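Wovex pick-and-place kit, reviewed after six months on the bench
Posted 4th May

I bought the Wovex kit in November, after Leltwood dropped the price to 800 pounds and I ran out of arguments against it. You get a two-finger gripper, a small wrist camera, the cabling and a licence for the Rena control software. You supply the arm, the table and the patience.

Setting up took an evening. The mounting plate fits properly, the screws are the right length, and the manual has been written by a person who has met a screwdriver. For the first few weeks I had very little to moan about. Blocks, bottles, tennis balls: it found them, picked them up and put them down where I asked.

Then I gave it a basket to empty, and we got to know each other better.

The fault is in how Rena decides it has hold of something. It looks at how far the fingers have closed and how hard the motor is working, and if both numbers please it, up goes the arm. It does not much care what is between the fingers. Catch a bit of the rim along with the object and you have, as far as Rena is concerned, a splendid grasp. The basket comes too. Over a weekend of 36 attempts I had 17 clean picks and 16 where it took hold of the rim. The other three closed on air, with full confidence.

A lifted basket is a nuisance. The worse part is what follows, when the arm swings off to the drop point at normal speed with an awkward load hanging from one side. Mine let go halfway across and sent the lot past my elbow. The soft stop in the software took long enough to respond that I now keep a hand on the proper red button, which Wovex sells separately - make of that what you will.
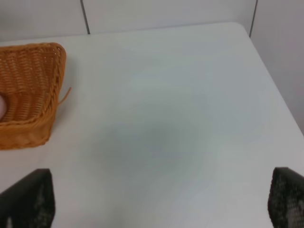

Gripper open over the table, basket to the left. Note the loose strand on its right side.

Loose ends like that deserve a mention of their own. The finger pads are very grippy, a virtue until they meet wicker. Trim any strays, or use a smooth-sided tub.

Leltwood's support desk answered within a day and suggested the Samuel add-on, a force sensor that costs extra. I have turned down the lift speed and raised the approach height instead. It helps with the flinging, less so with the rim.

Three stars. Good hardware, trusting software. Buy the red button at the same time.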